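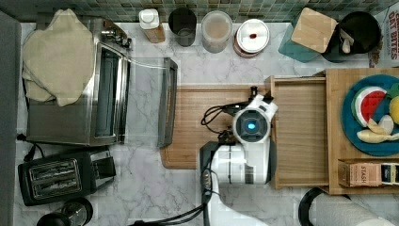

Issue 11

About our group

The Zernside group studies how a robot arm can learn kitchen work from a small number of human demonstrations. We are part of the Trondness school of engineering, and we have our own kitchen counter on the ground floor, next to the student workshop. Nadège Huet started the group when she came to Trondness to teach control theory. Rattana Thongdee joined one year later and is now responsible for all experiments on the real arm.

Our main question is simple to say. When a person shows a task to a robot, which part of the demonstration should the robot remember? Many methods store the full movement of the arm and try to repeat it. This works well if the objects stay in the same place. In a home kitchen they do not stay. A cutting board is moved by the width of a hand, a towel hangs in another way, and the repeated movement ends in the wrong place.

The method we work on is called Mota. It cuts each demonstration into short pieces, at the moments when the gripper opens, closes or changes its direction. Each piece is then described from the point of view of the nearest object, for example the toaster oven or the plate, and no longer from the base of the arm. When the robot meets a new arrangement of the counter, it looks for the objects first and puts the pieces together again around them.

We do our tests among usual kitchen things, with the toaster oven, the two-slot toaster and the row of containers all left on the counter. For the food we use toys, such as a watermelon slice and a banana on a teal plate. Toy food keeps its shape from one trial to the next, so the results of different weeks can be compared.

What we found until now

In our last study we gave Mota 32 demonstrations of tasks with the toaster oven and the plate. The method that repeats the full movement got the same ones. Both were then tested on 21 arrangements of the counter which they had never met before. Mota finished the task in more of these arrangements, and the difference was biggest when the cutting board had been turned. For the arrangements that were close to the demonstrations we saw almost no difference between the methods, and we say this openly in our report.

The oven door is still our most difficult object. When it is open, it takes a large part of the free space in front of the oven, and its glass is dark, so the depth values we get from it are poor. Mota sometimes chooses the edge of the cutting board as the nearest object when it should choose the door. Rattana is now testing a version that may choose 2 objects for the same piece and decide between them later, during the movement.
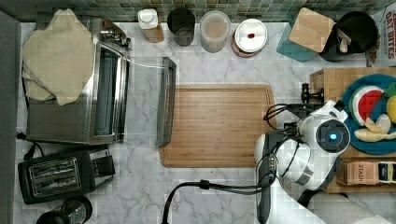

How we work

Every new member of the group learns to guide the arm by hand before writing any code. We believe that a person who has tried to open a small oven door with a gripper will write better software for it. Students from the bachelor program can do their final project with us. They begin in September, and for the first weeks they work together with a doctoral student.

On Friday we meet at the counter and look at the failed trials of the week. Each failure gets a short note in our shared notebook, Stenent, with the piece of the movement where it began and what we think was the cause. Other groups at Trondness also write in Stenent, and a few of our best corrections came from them – the rule for detecting a change of direction was proposed by a colleague who works on walking machines.

Visits and contact

School classes and other research groups are welcome to visit us by appointment. If you want to use Mota on your own arm, please write to Nadège Huet and tell us which arm and which gripper you have. We answer in English or French.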